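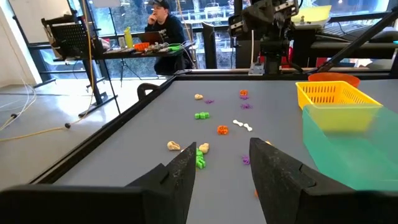
Sorting table, open day at Nostcombe

So I finally went to the Sunday open day at Nostcombe, after skipping it in February, and I'm so glad I did! Parking was a mess (of course), but they let us stand close to the sorting table and ask whatever we wanted.

The job is putting little toy pieces into the right container by color. Sounds like nothing, right? Well, I stood there and watched way longer than I meant to -- my coffee went cold. Our guide said they've been through up to 2000 tries at this one job, and that bones are still the worst thing to pick up.
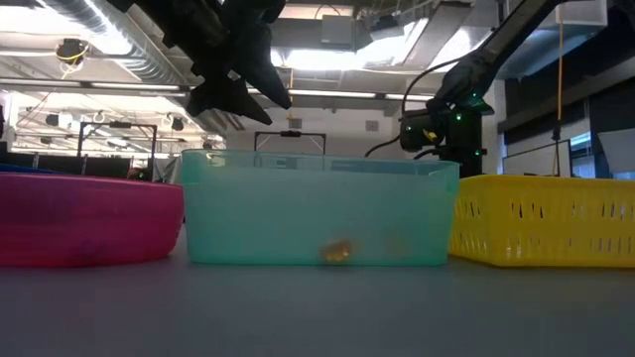 Yatziri Quintero thought they should leave the sorting alone and teach it to fold towels, and that she'd pay $200 for one that could. I'd chip in too, but I'd want it to do fitted sheets.

Anyway, I asked about the two arms, and whether they ever bump into each other. 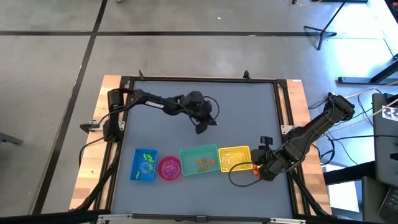
They do, the guide said, mostly when both go for the middle of the table. Then everything stops and they start that round over. I grabbed a flyer for the Sonley evening on my way out, and I'm bringing my nephew to that one -- he'll have questions!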